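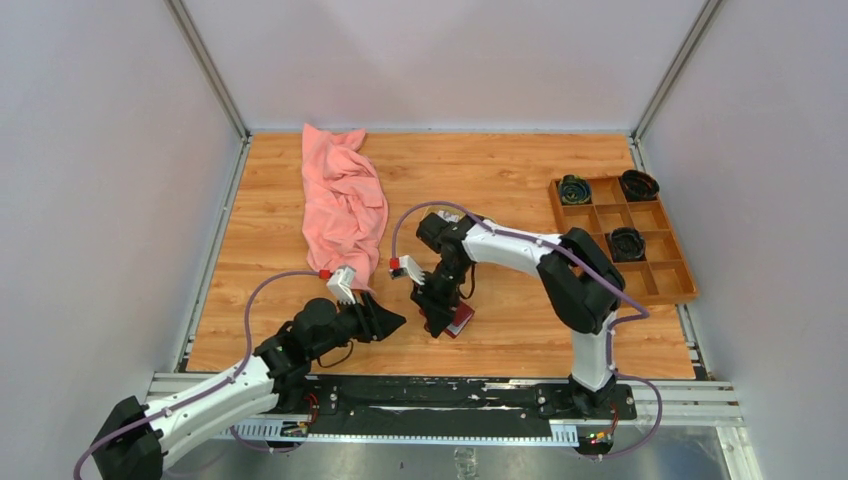 Cable care on the two-arm cell

Home | News | Workshop | Contact

Print this page | E-mail this page

The two-arm cell at Midside has a new cable routine, and we love it! Kalkidan Ejigu wrote it up in March after the third wrist camera dropout in a month, and every one of those came down to a tired purple cable.

The trick is slack. Each purple cable leaves its red connector in a high, easy curve over the wrist, then follows the white forearm back past the elbow to a loose loop by the base. Pull that loop tight to make things look tidy and the connector takes the strain the next time the arm stretches out (guilty, on my first try).
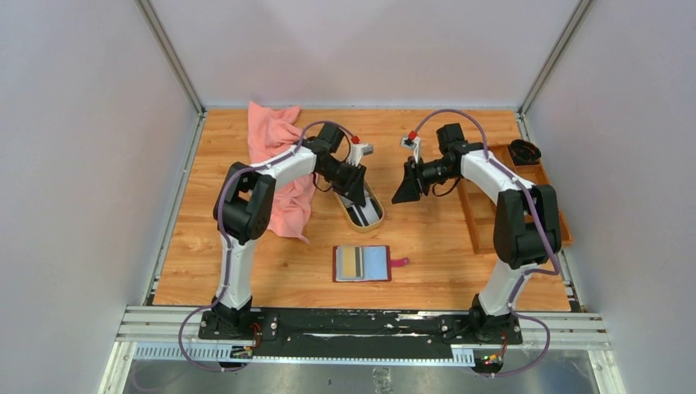
Duván Alvarado now runs both arms through their full reach at 6 in the morning, slowly, with one eye on the loops. Every 400 hours the cables come off and get flexed by hand along their whole length. Begoña Palacios checks the screws on the camera brackets at the same time, then looks over the wiring under each base.

The scuffs on the black front beam are only cosmetic, so please leave the sandpaper in the drawer! Spare cables are on the Tromden shelf. Sign the sheet when you take one, and Kalkidan will reorder.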